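Pesquisar nesta lista Pesquisar Pesquisa avançada

Lista Sirnau – restauro e acabamento de madeiras
Assunto: Re: óleo ou verniz em tampos de bordo

Imprimir esta mensagem | Enviar por e-mail

24 de setembro de 2021

Em mensagem anterior, um membro da lista escreveu:

> Tenho um tampo de bordo claro para acabar e não queria que
> ficasse amarelo. Usei óleo de linhaça numa peça em fevereiro
> e já escureceu bastante. Alguém experimentou o verniz de água
> da Zota? E até que grão devo lixar antes?

Boa tarde a todos,

O óleo de linhaça amarelece sempre, e no bordo nota-se mais do que no carvalho ou na nogueira. Se a peça estiver num sítio com pouca luz, ainda pior. Para manter o tom claro uso verniz de água há anos e não tenho tido queixas.

O da Zota serve, mas seca depressa e deixa marcas de trincha se o dia estiver quente. Prefiro o mate da Zidetti – é mais caro, mas espalha melhor. Da Ofori só conheço a cera, que não aconselho para uma mesa de uso diário.

O bordo tem pouco contraste e o desenho do veio perde-se facilmente com um acabamento pesado. Numa tábua clara, de creme a bege, com o veio ondulado muito leve, três demãos finas chegam.
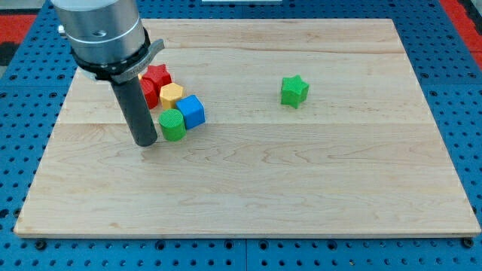 Preparação e lixagem

Lixar sempre no sentido do veio e não passar do grão 240 antes da primeira demão. Já vi quem fosse até 600 na madeira nua, mas a superfície fica fechada e o verniz de água agarra mal. O grão 600 guardo-o para o fim, com a mão leve, só para tirar o pó que assentou.

A primeira demão levanta a fibra. Para reduzir isso, passo antes um pano húmido, deixo secar de um dia para o outro e volto a lixar com o 240 já gasto.

Manchas antigas

Se o tampo tiver restos de óleo, o verniz de água pode abrir crateras. Nesse caso dou uma demão de goma-laca descerada. Puxa um pouco para o quente, por isso convém experimentar primeiro na face de baixo.

Quanto à quantidade, uma lata pequena deve dar para o tampo, mas faltam as medidas na mensagem. Se as puser aqui, faço a conta.

Cumprimentos

Contacto: administração da lista Sirnau | © Lista Sirnau | Voltar ao topo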